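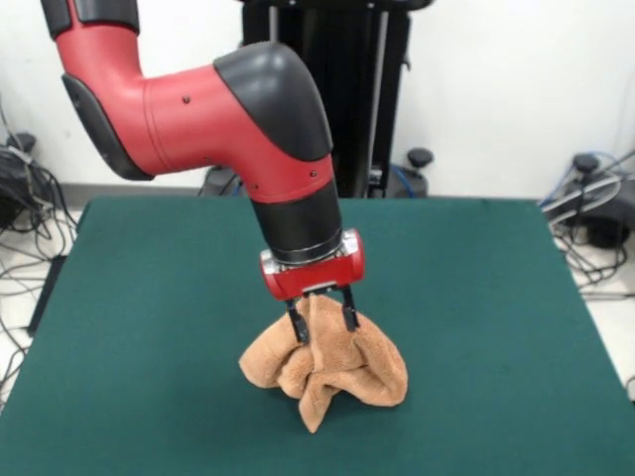 Tan towel, held up by one pinch at the top, over the green table.

March
Entry by the bench notebook keeper, textiles corner
Print this page | E-mail this page

Started at 9 with the towels. The stock list has been wrong for a while and I wanted the shelf sorted before the next delivery from Ketia.

The tan ones are the soft, terry-like sort. Colour is nearer camel under the bench lights than it is by the window, so for the labels I have settled on "tan" and crossed out "camel" and "light brown" wherever I found them. Please keep to tan. The old sheet had all three names for the same towel and the order went in wrong as a result.

Folding. I tried both ways again. Lifted from one point, a towel hangs in lobes, and the lowest corner is not always the one you expect. With the one in the picture the point came down in the middle, close to the table top, with a wide fold out to the right and a smaller one flaring left. If you put it down like that it lands in a heap and you have to hunt for an edge. My usual way is to take hold of the lowest corner with the free hand, let go of the top, then run along the hem to the next corner. Slow, but it gives a straight edge every time I have bothered to do it properly.

The other way is to drop it, spread it flat with both palms and fold from there. Quicker on a big table. On ours the cloth drags a little on the green covering, and the pile picks up whatever is lying about. I had to pull bits of thread off two of them. Brush the table down first.

Fold for the shelf is in half lengthways, in half again, then in thirds, with the hem inside. Thirds, please. The quarters fold is too short and too fat and the stack leans.

Creases: left one bunched up over lunch to see how bad it would get. Marks were still there at 2 but a shake took most of them out. The deeper ones look dark brown when the towel is hung up, which made me think it was stained until I flattened it. Check flat before putting anything in the reject box. I took one back out that had nothing wrong with it.

Labels. The Nokon tape does not stick to terry, as anyone could have guessed, so I have gone back to tie-on tags through the hem loop. For towels without a loop, pin the tag to the corner and write NO LOOP on the list. Tag numbers carry on from the old book. Last one used is 647.

Storage. The Vidmar drawers are too shallow for thirds unless you press them down, and then the drawer catches at the back. Moved the towels to the open shelf and put the thin dusters in the drawer instead. The Sinusix box is still under the bench with the mixed cloths in it. I have not gone through that and don't intend to this month.

To do:
- ask Ketia whether the next lot is the same weight, these feel thicker than the last
- brush for the green table, the old one sheds
- rewrite the shelf card (tan, thirds, hem inside)
- wash the two with the thread on them, separately, they may lint

Left the last pile unfolded on the chair by the door. Will finish it first thing.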